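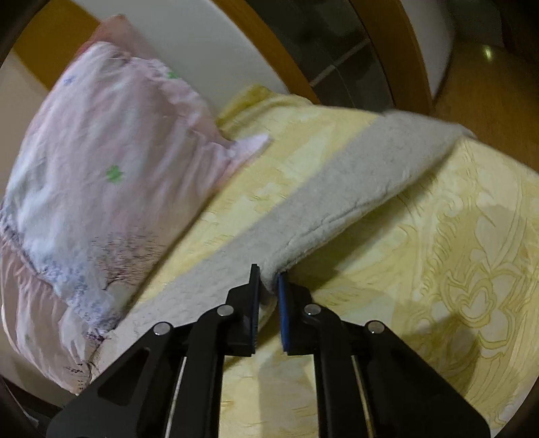 Towel folding, bed surface
Jul 25, 2024

Grey terry, long format, laid diagonally on the yellow patterned sheet. Near long edge taken first. Pile is slightly pilled; edge ripples on lifting. Far corner curled over, to be flattened before the first fold.

Sano towel, 280 g dry. Fold in half lengthwise, then in thirds. Target stack height for 7 towels still open.

To do: repeat on the Melnyk table, same towel. Log under 1267.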